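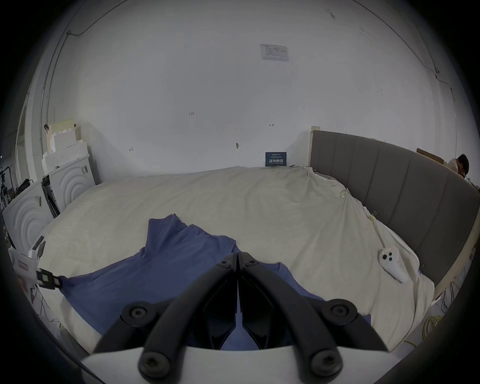 Lining up your camera streams before you train anything

Reading time: 4 min

If you have ever trained a cloth-folding policy that closed its fingers a moment too late, every single time, you will know the sinking feeling that sent me down this road. I spent most of July blaming the network. I changed the learning rate, I changed the image size, I even changed my chair, and all along the gripper widths were being paired with pictures from a little while before. So this tutorial is the one I wish I'd had - how to get two gripper cameras and a head camera onto one clock, using the Paiva command line tools, with a blue cloth on a bed as the running example.

You'll need Paiva installed, one recorded session with all three views in it, and a cup of something nice, as the first indexing pass is slow on an older laptop.

Step 1. Index the session

Point the indexer at the folder that holds the raw recordings:

paiva index sessions/bed_cloth

It reads the timestamps stored with each stream and writes a small table called streams.csv. Open it and have a look before you go any further (please do, it only takes a minute!). My session came out with one row for each of the three cameras and one for each gripper's width signal. If a row is missing, the cause is nearly always a file that was still being copied when you ran the command, so wait a bit and run it again.

Step 2. Find an event that every stream agrees on

Timestamps alone won't save you, because each device starts its clock whenever it pleases. What you want is one moment that shows up clearly in the pictures and in the width signal too. Ieva Juška, who wrote the first version of the aligner, taught me to use the closing of the fingers, and I've never found anything better. Scrub through a gripper view until the two finger tips are together near the cloth, then step backwards one picture at a time until you can first see a gap between them. Write down the picture number just after that. On my right-hand stream it was 352.

Do the same for the other gripper, and don't be tempted to reuse the first number. The two clocks have no reason to match.
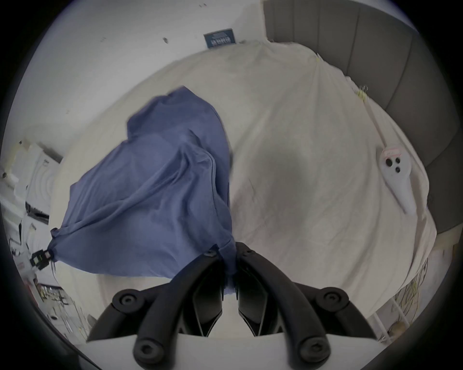 Step 3. Work out the offset

Now hand those picture numbers to the aligner:

paiva align --stream right --event 352

It looks for the nearest closing in the width signal and prints the difference in milliseconds. Mine said 151 for the right and 73 for the left, and I remember staring at that first figure for quite some time, thinking of all those evenings with the learning rate. Your own figures will be different, so don't copy mine into your settings file. Run it on a second closing later in the same session as well. If the two answers differ by more than 2 milliseconds, one of the clocks is drifting and you should add --fit-drift to the command, which fits a straight line through all the events you give it.

Leire Robles pointed out to me that the sheet can fool you a little. Pale bedding behind dark fingers makes the gap easy to see, but once the tips are over dark blue cloth the edge gets lost, so choose a closing where there is something light behind them if you possibly can.

Step 4. Bring in the head view

The head camera has no width signal of its own, so it has to be matched by eye against a gripper stream that you have already aligned. Open the viewer with paiva view --pair head,right and slide the head stream until both show the same contact with the cloth. Go slowly here. I like to pick a moment when both grippers are in view with the cloth between them, and then check the left stream against the same moment afterwards. 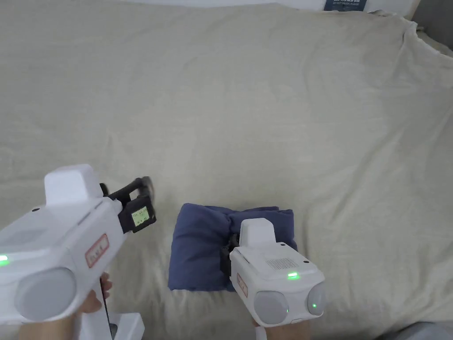 Mirport Workshop Notes, no. 2, p. 73

When you are happy, save the result with paiva write-offsets. This leaves your raw files alone and puts the numbers in a file beside them, so you can always go back and have another try. Then export as usual and look through a few aligned clips before you start a training run, ideally from different parts of the session.

Horácio Aguiar asked whether the offsets can be reused for the next session. Only if the devices stayed switched on in between, and even then I would check one closing on each side.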